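Skarby Club Gripper Kit

For school clubs, after-class groups and anyone running a robot contest on a small budget

Hi, and welcome to the Skarby page! I put this kit together for the robotics club I coach in Jitthorpe, and other clubs kept asking where they could get one, so now I pack them up and sell them from my garage. It's a hand-held gripper with two fingers, plus the task cards, spare parts and score sheets we use for our own club contest. Students work the gripper by hand, record what they did, and then try to get an arm to do the same thing.

The fingers come with textured pads already glued on. You get a second set in the box, and you will need them (ours see a lot of use between September and the December contest). Everything else comes apart with the one hex key. I've had sixth graders take the whole linkage down and build it back up in a single meeting, and only two screws went under the radiator!
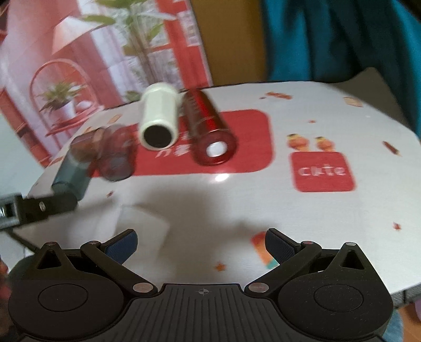 Bottle tasks are the part of the kit I get the most email about, so let me go through how we run them. Teams bring their own bottles, whatever is around the house, and I push them hard to mix it up. A pale cream bottle and a dark red glossy one lying on their sides with the far ends nearly touching make a great starting layout, the kind of thing that gets a team arguing about which one to go for first. Do you come in from the near end, where there's more room, or try for the middle? I also like a busy table cover with plenty of little printed stars and cartoons on it. If your students' software only works on a plain white table, you want to find that out at practice and fix it there.

The task cards go from easy (pick up one bottle, set it down) to pretty mean (sort the whole pile without knocking anything over). There are 20 cards in the box. My club logged 571 tries last season and we still haven't cleared the last card, so don't let your team feel bad about it.

What's in the box:
Hand-held gripper, put together and checked by me
Spare set of finger pads
20 task cards
Score sheets
Hex key

The Jirutero club bundle has 2 grippers, so two teams can practice side by side. It also comes with the Gisler logging software, which holds up to 3,000 tries before you have to clear it out.

Ordering: please get club orders to me by 5th December if you want them before winter break. I pack every box myself and I'm slow with tape. Replacement pads and cards are sold separately, just write to me through the order form and tell me which kit you have.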